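Against the matching set

Barnabás Fülöp, 23/10/2025

Quick one, have to be out the door in 25 minutes.

I've been arguing with my brother-in-law since August about white things. White blocks, white pieces, white parts of any kind that have to be sorted, stacked or put back where they came from. He likes them. Says they look clean. I say give me one lousy colour per shape and we'd all get home earlier.

Take any table with a dark top and a few small white pieces standing on it. Looks terrific. Very calm, very grown-up. Now find the one you want.
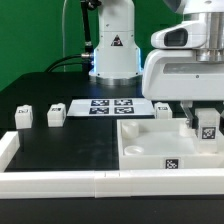 You end up going by outline. Only outline. And outline is fine when the thing is a cube, less fine when it has arms or corners or a notch that matters. Colour does half the work before your hand gets there, any kid with a tub of wooden blocks could tell you that. Red one. Done.

Lajos Magyar, who taught me shop in grade ten and still sends me long emails, takes the other side. His view is that colour makes people lazy. They stop looking at the shape and just learn that blue goes bottom left. Swap the blue one and they're lost. He had us sort a box of unpainted offcuts once, 43 of them, and wouldn't let us go to lunch till it was right. I hated it. I also still remember which ones had the bevel, so — fair enough, point to Lajos.

But that was a lesson. Most sorting isnt a lesson, it's a chore, and a chore should be easy.

What I will give the white-on-dark crowd is the shadow. A plain matte piece on a charcoal surface shows you its thickness straight off. The top is bright, the sides go grey, and the inside of a corner gets properly dark.
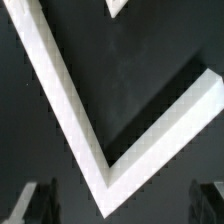 Try that with a glossy orange thing on a pine bench. Can't be done, too much going on. So for learning a shape, white wins. An angle looks like an angle. You get the inside edge and the outside edge and where they meet, no decoration.

Then you need two of them the right way round and it all falls apart again. A V turned over is still pretty much a V. A dab of paint on one arm would settle it! Cost: nothing. Looks: slightly worse. My brother-in-law's face: much worse.

He spent 370 dollars on a Rellholm sorting set, all one shade, lovely boxes, and by the second weekend he'd put pencil ticks on the undersides. Undersides! Where you have to pick the thing up to read it. That's the whole arguement right there and he won't see it.

My rule, for what it's worth. Dark surface, yes, always. Matte, yes. White, if you must, but mark the top, and mark it so you can tell which way is up from standing height. Small patch, black is fine. Keep the shapes plain and the marks ugly. Anyone who minds can eat lunch facing the other direction.

Lajos will write in about the bevels. Let him.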